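Subject: Re: [homebaking] starter keeps dying on me between bakes
Date: June 20, 2023

Hi all,

Catching up on the list after a busy few weeks, so forgive me if some of this has been said already. Quoting the original so it's handy:

> I've tried three times now to keep a sourdough starter going and every
> time it looks great for a couple of weeks and then I skip some feedings
> and it turns into gray soup with a smell like nail polish remover. I
> only bake every other weekend. Is it even worth keeping one at that
> rate, or should I just stick to packet yeast? Also, every book tells
> me to keep a huge amount of it and throw most away and I hate that. I
> have the Vuken mixer if that matters.

It's worth it! And I'd bet money that none of those three was dead. The gray liquid is just hooch, and the nail polish smell means it's hungry. Mine has smelled like a salon more times than I'd like to admit (I went away all of last July and came home to something I had to open on the back porch). I poured off the liquid, took a spoonful from the bottom, fed it twice a day, and on the fourth day it was climbing the glass again. Pink or orange streaks or fuzzy mold, that's different, throw it out and start over. Gray and stinky is fine.

What changed things for me was keeping way less of it. I used to follow the big Jabłońska baking book to the letter, which has you holding on to a great tub of the stuff, and I was going through flour like a commercial bakery. Now I keep 30 grams in the fridge. That's it, a couple of spoonfuls in the bottom of a little jar. The night before I bake I take it out and stir in flour and water until I have what the recipe calls for plus a bit extra, and the bit extra goes back in the fridge. No discard, or so little that it goes in a pancake.

My rhythm for every-other-weekend baking goes like this. Thursday night, out of the fridge, feed it one part starter to two parts water and two parts flour. Friday morning the same again if it looks sluggish, and if it doubled overnight I skip that one. Friday evening I mix the dough, and it goes in the fridge overnight in the bowl. The leftover starter gets one more feeding on the stiff side, sits out for an hour, and then goes to the back of the bottom shelf. Stiff really does help if you're leaving it two weeks. Think more like play dough than batter. It gets through its food slower and you get a lot less of that gray stuff on top.

Flour: I've been using the Jasberg whole rye just for feeding and whatever white bread flour is on sale for the actual loaf. Rye wakes up a sleepy starter like nothing else I've tried. I did buy a bag of the fancy stone-ground white to see if it made a difference and I couldn't tell you that it did, but my oven is a disaster, so who knows.

Somebody asked in the other thread about containers. You do not need the Claltex crock! I had one, it's very pretty, and I could never see what was going on in there. Clear glass is so much better. Put a rubber band at the level right after feeding and you can tell at a glance how far it's come up. Don't crank the lid down while it's active, just set it on top or give it a quarter turn. And go smaller than you think, because 30 grams in a quart jar is just a smear that dries out.

As for the mixer, I wouldn't bother for one loaf. Stir it with a wooden spoon, leave it half an hour, fold it a few times over the evening while you do other things. I burned up a cheap mixer on a stiff rye dough and my bread didn't get any worse when I stopped using one.

Oh, and dry some as a backup! Smear a thin layer of nice bubbly starter on parchment, leave it until it flakes, crumble it up and stick it in the cupboard. Mine took 3 days to dry, though it was humid. I've brought one back from flakes that were over a year old. It took 8 days and I'd nearly given up on it by the sixth, so be patient with it.

Let us know how the next one goes. If you're stuck, I'm happy to mail flakes to anyone on the list, just write to me off-list with an address.

Happy baking,
your friend with the terrible oven
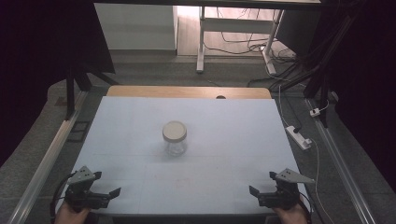 Thanks so much for this, I had no idea you could keep that little of it! I've still got the last batch of gray soup in the fridge, so I'll pour off the top tonight and try feeding a spoonful before I take you up on the flakes. Does the rye have to be whole rye, or will the light kind do?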